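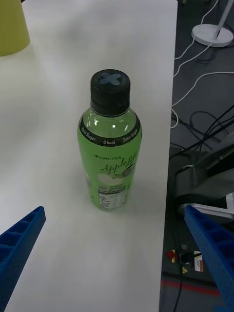

Re: [reno-list] Keeping the lobby open during Phase 2?

From: Leonie Danzer
Date: Tuesday, June 29, 2021

Hi Xuelian, hi all,

On the phasing question, Xuelian Wei wrote:

> We've got a 110-room hotel, lobby and breakfast room both due for
> new floors and ceilings, and the owner wants to stay open the
> whole time. Our contractor is proposing to split the lobby down
> the middle with a temporary wall and do one half, then the other.
> Has anyone done it that way? I'm worried about noise and about
> where the front desk goes when they get to that side. Also dust!
> The breakfast room shares a return air duct with the lobby, and
> I can't get a straight answer on what happens to it.

Oh boy, yes, we did exactly this at the Zarkwood and I have opinions. We're bigger than you (235 rooms) but the lobby was an awkward L shape, so I suspect we had it worse. Felten was our general contractor and they were good people to work with, mostly, though I did get to know their superintendent's voicemail greeting by heart.

I'll take your points one by one.

1. The wall. Splitting the lobby worked fine for us. Ask for a real stud wall with drywall on the guest side, taped and painted, all the way up to the deck and not just to the ceiling grid. We started out with zippered plastic for the first stretch (cheaper, and supposedly only for a few days) and it sucked in and out every time the front doors opened. Guests stared at it. Once the real wall was up and we'd hung a few framed prints on it, people walked right past. Put the door for the crew on the back side if you possibly can, even if it means they grumble about the longer walk to the dumpster.
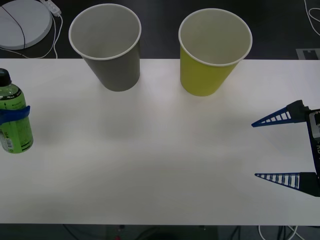 2. The front desk. We moved it before anybody touched the floor, and I'm so glad we did. Gunnlaugur Kvaran, our chief engineer, ran data and power to a spot near the elevators and we built a temporary desk out of two banquet tables with a skirted front. Ugly! But it stayed put for the entire job, so the staff only had to learn one new setup. If you wait and move it when they reach that half, you'll be relocating phones, card readers and the key encoder in the middle of everything else. Test the key encoder at the new spot well ahead of the move. Ours refused to talk to the network for most of an afternoon.

3. The noise. Get the quiet hours into the contract, in writing, with the loud tasks listed by name. Ours said no demolition, coring or floor grinding before 9 a.m. or after 5 p.m., and that left a gray area around hammer drilling that we argued over for weeks. We also kept a block of rooms above the lobby out of inventory on grinding days. The owner hated that, but the refunds from the first week had been worse. 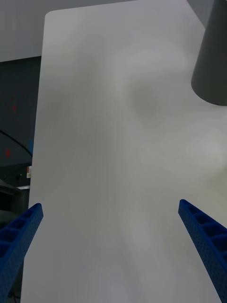

4. The air. Please don't let that duct question slide. Somebody has to own it on paper. In our case the mechanical sub capped the return on the work side, put filter media over the ones that stayed live, and ran a negative air machine out through a window opening. Then the system needed rebalancing because the breakfast room got stuffy. Ask for the rebalancing as a line item or you'll see it later as a change order (ask me how I know). Zhuoran Zheng posted a pretty thorough duct checklist to this list a while back, and it's worth digging through the archive for it.

5. Signs. Cheap and worth every penny. We had one sandwich board at the entrance and arrows on the floor, and I'd do more next time. Delivery drivers in particular will walk straight into a work zone if the old route is the one they know.

One thing you didn't ask about is flooring lead times. Order all of it now, both halves, plus extra. We bought ours in two batches and the second one was a shade off. You can see the line under the chandelier if you know where to look, and I always look.

I still have our phasing drawings and the guest letter we slipped under the doors. Happy to send them off-list. Shiyu Tan was asking for the letter too, so I'll copy you both if that's okay.

We start on our corridors in July, so write soon, before I disappear again!

Leonie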